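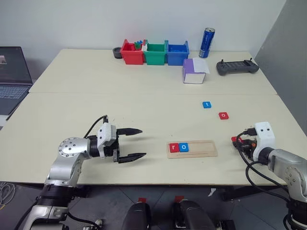
Print | E-mail this thread
Filed under: Early Reading > Letters and Word Building

hkuntz_sperling
I'm replacing the letter sets in our reading corner and can't decide between tiles and magnetic letters. I have a budget of 400 for the room. What I like about tiles is the tray. With a groove to sit in, the letters stay in a line, and a short start like the red r and blue o in the wooden one leaves plenty of space to keep going to the right. My question is about color. Should vowels always be one color?

Felicidad T.
Yes. Vowels one color, consonants another, and never mix. My kids look for the vowel first when they get stuck.

prarex_jl
I disagree with Felicidad. There's a blue o in that tray and a red o lying on the table, so color tells you nothing there, and I think that's fine. They have to read the letter. I had a color-coded set for two years and some of mine were reading the colors.

Felicidad T.
Mine weren't. I drop the colors by spring anyway.

iidak
Either works. What matters more is lowercase. We bought a capitals set from Faswood and I put it away after a month.

Storage question while we're here: do you sort by color or by letter? I have red, green and blue bins like those, and cleanup is quick, but finding a second t takes forever.

prarex_jl
By letter, in a tackle box. Cleanup is slower.

hkuntz_sperling
I don't have shelf space for a tackle box. How many tiles do you put out at a time?

iidak
Five for beginners. The rest stay in the bins.

Felicidad T.
I put out more than that, but only letters we've had. Also get extra o's and e's. Every set is short on them.

hkuntz_sperling
OK. Going with lowercase tiles in mixed colors and two trays to start. Felicidad, I'll mark the vowels with a dot on the back for the kids who need it.

Felicidad T.
On the back they won't see it.

Views: 2,637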